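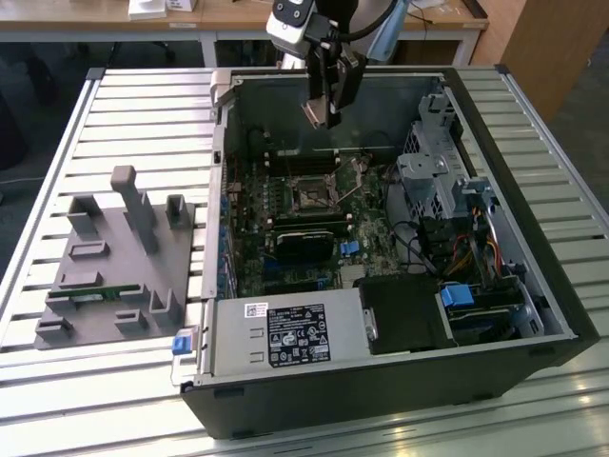

Why on earth would you pay a robot to take a memory stick out of a computer, when any teenager could do it in their sleep? I got that before I'd even put my bag down on Thursday, and I promised I'd deal with it in the notes, so let's start there.

The short version is that one computer is easy. The open day at Jorkness was about what happens when they arrive by the pallet, all slightly different, some with the latches bent, and somebody has to decide which bits are worth keeping. The lab is trying to get the arm to do the fiddly middle part of that job. They call the project Shim (I did ask what it stands for and it doesn't stand for anything).

For those who missed the visit, a quick recap of how the bench is laid out. The computer goes down on its side with the panel off, so everything you want is facing up. Next to it is the grey printed tray, with slots and pegs at fixed positions. I can't stress the tray enough! Finding a part in a crowded case is hard, and letting go of it somewhere sensible is nearly as hard, and the tray makes the second problem a lot smaller. A slot that always sits in the same place is worth an awful lot of clever software. Please put that in your write-up in your own words, not mine.

Two terms you'll need:

Parallel gripper – two fingers that close towards each other in a straight line. Good at pinching flat things by the edges, hopeless at anything you'd want to twist.

Fixture – anything that holds a part at a known place and angle. The tray is one. A jam jar with a dent in it could be one if you were desperate.

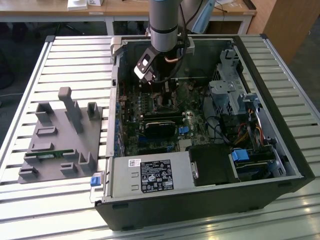 Surely the cables are the real problem, Skustari wrote on the class board that evening, because a memory stick stays where you left it and a wire doesn't. Yes, very much so. Rigid parts you can more or less plan for. A bundle of power wires flops differently in every case, and it can hide the very thing you're after. The lab's answer for now is to choose jobs where the wires mostly keep out of the way, and I thought it was refreshing to hear that said out loud.

We were told the practice set is over 900 attempts so far, spread across 7 tasks, with memory and the processor socket getting most of the attention. I'd treat that as a progress report and leave it out of your results section.

The socket is worth a closer look before the seminar. You've got a metal plate that presses the processor down and a thin lever rod that keeps the plate shut. For a human it's one movement, push down a bit, out a bit, up. For the arm that's three moves with a different force in each, and very little room for the fingers to go wrong in. Have a think about where you would grip it, and what you'd want the wrist camera to be looking at while you did.
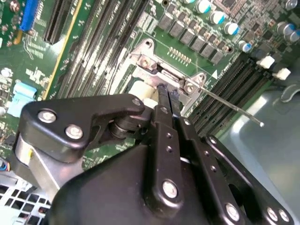
Fig. 3. Gripper fingers at the load plate of the processor socket.

Before next time, please:

- read the Flestus handout on grippers, pages 1 to 7 (skip the maths box, we'll do it together)
- sketch a tray of your own for three parts from any household gadget, and mark which way up each one goes
- write half a page on one step you'd still leave to a person

Sketches can be as rough as you like – mine was on the back of a bus timetable.

Related handouts
Grippers: a gentle start (Flestus)
What the wrist camera sees
Notes from the May open day
Why cables are difficult

Course office: room 62 | © Jorkness Evening Courses | Back to top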